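Temps de lecture : 3 min

Rebrancher un petit connecteur sans tordre la broche

Les petits connecteurs ronds à broche centrale s'abîment presque toujours de la même façon : on pousse de travers, la broche plie, et il faut remplacer l'appareil. Chez Kedness, on en change assez pour que Lorraine Lowther ait demandé une fiche. La voici.

Avant de commencer

Coupez l'alimentation. Dégagez un plan clair et lisse, une table blanche convient très bien : un câble noir s'y repère tout de suite. Posez l'appareil à plat, la broche tournée vers vous. Écartez les autres câbles sur le côté – deux fiches noires qui se ressemblent, c'est le meilleur moyen de brancher la mauvaise.

Si la broche est sale, passez un coton-tige sec. Pas de produit.

L'alignement

Tenez le câble court, juste derrière la fiche. Tenu trop loin, il fléchit et la fiche part en biais. Amenez-la dans l'axe de la broche, presque au contact, et arrêtez-vous là. Regardez d'abord de dessus, puis de côté, en vous baissant à hauteur de table.
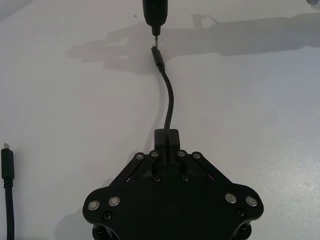

Si le câble garde une courbure, tournez-le doucement entre les doigts jusqu'à ce que la fiche se présente droite. Ne corrigez jamais l'angle une fois la broche engagée. Reculez, réalignez, recommencez.

L'insertion

Poussez d'un seul mouvement, sans tourner. La résistance doit être régulière. Un point dur au départ veut dire que la broche touche le bord : retirez tout de suite. En fin de course, on sent une butée. Attendez 10 secondes avant de remettre le courant, puis bougez légèrement le câble pour vérifier que le contact tient.

Pour les câbles qu'on débranche souvent, Keith Katene colle un repère de couleur sur la gaine, à ranger ensuite dans un bac Lukby avec le nom de l'appareil.

Fiche revue le 23 mai.

Ce site utilise des cookies pour mesurer son audience. Accepter – Refuser – Paramétrer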